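Harnar助成事業 遠隔操作による教示データ収集 進捗報告(8月分)

報告者:Aigars Kazlauskienė(Hviid 動作教示班)

1.今期の作業

8月は、布製品の把持と移動を対象に、遠隔操作による教示を進めた。操作者は手元の操作器で二指グリッパを動かし、手首カメラの映像と関節角を同時に記録する。収録した教示は113本で、このうち採用としたものは41本である。採用率は前期の見込みを下回った。不採用の大半は、記録開始時にグリッパが指定の開き幅になっていなかったものと、操作者が途中で把持をやり直したものである。

やり直しを含む教示は削除せず、別区分で保管している。失敗からの復帰動作を学習に使えるかどうかは、Ullard側の解析担当と協議中であり、結論は来期に持ち越す。

2.教示手順の変更

当初は、アームを直接手で持って動かす方式と遠隔操作を併用していた。直接教示では操作者の手や袖が手首カメラに入ることが多く、月の半ばから遠隔操作に一本化した。直接教示で収録した分は上記の本数に含めていない。

あわせて開始姿勢を統一した。指を開き、何もつかんでいない状態で作業面の上に構え、そこから記録を始める。対象物は画面の端に寄っていてもよいが、布の一部が必ず映っていることを条件とした。

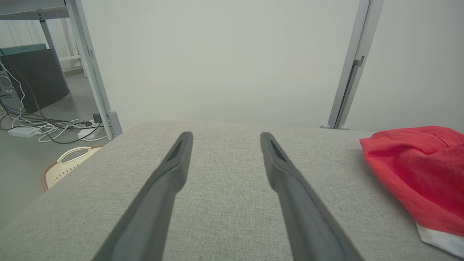
開始姿勢の確認は操作者本人が行い、記録の前に映像を一度止めて指先の位置を見る。この確認を入れてから、開き幅の不備による不採用はほぼなくなった。一方で一本あたりの所要時間は延びており、午前中に予定本数を終えられない日があった。

3.課題

(1)柔らかい布は、つかむ位置によって持ち上げた後の形が大きく変わる。同じ品目でも操作者ごとにつかむ場所が異なり、教示のばらつきの主な原因になっている。位置を細かく指定すると動作が不自然になるため、現在は「折り重なった部分をつかむ」という指示にとどめている。

(2)遠隔操作の映像遅延が、月の後半に数回発生した。記録側の時刻には影響がなかったが、操作者が動きを止めて待つ時間が教示に残っている。該当区間の切り出しは手作業で行っており、5本が未処理である。

(3)作業面が布張りの場合、指先が面に触れても操作者に手応えが返らない。押し込みすぎを防ぐため、下降速度の上限を下げた。

4.来期の予定

品目を13種まで増やし、同じ手順で教示を続ける。操作者の追加についてはJerkwoodに打診済みで、回答を待っている。練習用の収録は本番データと分け、本数にも計上しない。

予算の費目変更は今期は生じていない。操作器の予備部品を来期に購入する見込みであり、見積書は次回の報告に添付する。未処理分の切り出しは、次の月曜日の定例までに終える。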